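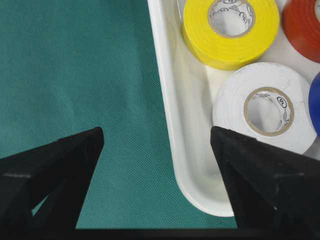 Why does a wrist camera help when an object is close in color to the surface it rests on? Because the camera moves with the hand, shading and edges that are faint from a fixed viewpoint grow larger and clearer as the hand gets near.

Figure 3. Wrist view from the tape task. White roll on white tray, with the yellow, red-orange and blue rolls as distractors. Fingers open.

4.2 Low-contrast targets

The tape task tests whether the policy can pick a named roll when color gives it little to work with. Each trial names one color, and the policy must lift that roll and set it down on the teal surface beside the tray. Yellow, red-orange and blue are easy to separate from the tray by color alone. White is the hard case. In Figure 3 the white roll differs from the tray mainly in its shading, its outer edge and the tan core at its center, and one fingertip already covers part of the roll.

We trained on 1,378 demonstrations collected by teleoperation at the Garnby lab. Tray position and roll order were changed between demonstrations. We compared 2 policies with the same action head. Brutumari takes only the overhead camera. Skesis takes the overhead camera and the wrist camera, and fuses them after the image encoder. Both were trained for 800 epochs with the same learning rate schedule.

On the three saturated colors the policies performed about the same, and we saw no pattern in the failures that we could tie to the camera setup. On white they came apart. Brutumari often closed its fingers short of the roll or came down on the rim of the tray. Skesis made the same kind of approach error early in the motion but usually corrected it during the last part of the descent, when the core was large in the wrist view.

We suspect the core matters more than the outer edge. To check this, we covered the core with a disc of white paper in 7 extra trials. Skesis slowed down near the tray in all of them and missed more often than it did with the core showing. The sample is small and we do not report a rate for it.

Occlusion is a remaining problem. When a fingertip passes over the target, the visible part of the roll shrinks just as the policy has to commit to a grasp. Hrytsenko's history buffer, described in Section 3.4, helps here - it keeps features from earlier wrist images - but it adds delay to each control step. Maksym Sirko ran the timing tests, which are given in the appendix.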